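Search this site Search
Course handouts > Paper and Card > Week 7

Folding flat sheets
Yabsira Chala, Wednesday group

Start with one sheet, laid flat on a plain surface. Turn it at an angle so that a corner points towards you – most people find the first fold easier that way. Lift the lower edge before the corner. Thin paper will crease if you pinch too far in, so keep to the last few millimetres. Card of 300 gsm needs scoring first. Bright colours show every mark, lime green included.

Spare sheets are in room 312. Read page 78 of Pliller before next week.

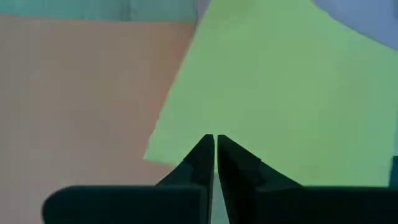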